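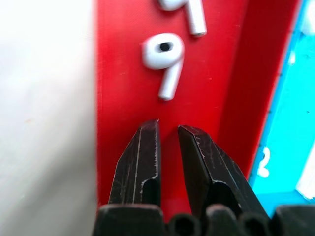

Two earbuds on the red side of the tray, from the wrist camera.

Drollow starts on earbuds

The Drollow project at Clurnley has moved on to its second set of objects. After the bottle caps in the spring, the team is now recording examples of two arms handling wireless earbuds and their charging cases. The goal is a set of 200 complete runs, which will be used to train the same learning system that handled the caps.

Earbuds are harder. They are small and glossy, and the shape is different from every side. One may have its stem pointing at the gripper and the next may be turned away, so the operators change the layout between runs. A system that has only seen tidy rows tends to fail on the first earbud that is out of line.

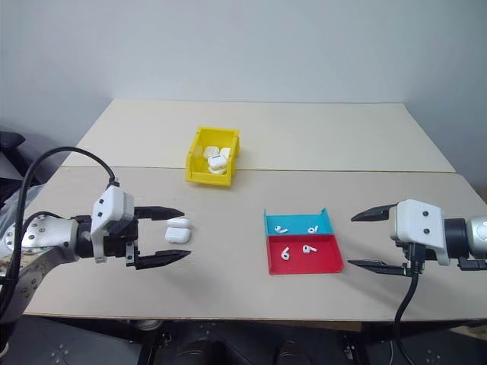

Both arms at the table, with the sorting tray on the right and the yellow bin at the back.

Each run is driven by a person from start to finish. The cameras and the joint positions are recorded together, and the operator marks the run good or bad before starting the next. Bad runs are kept in a separate folder. So far 19 have gone there, most of them for a dropped earbud or a late start on the recording.

Hertta Partanen, who schedules the sessions, asks operators to keep a steady speed and not to stop halfway to think. Long pauses get learned along with everything else. If you lose your place, end the run and reset the table.

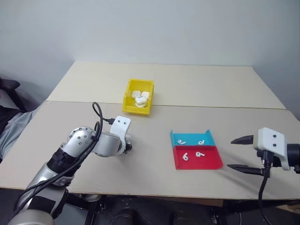
Rodica Hodoroagă, Mustonen robotics group

Recording continues through May. Operators work in pairs and swap after 2 hours, and new operators get a practice session that isn't saved. The first training run will be done at Fultance once the full set has been checked.

We still need people for the early shift. No experience with the arms is required. Put your name on the sheet by the lab door or write to Hertta.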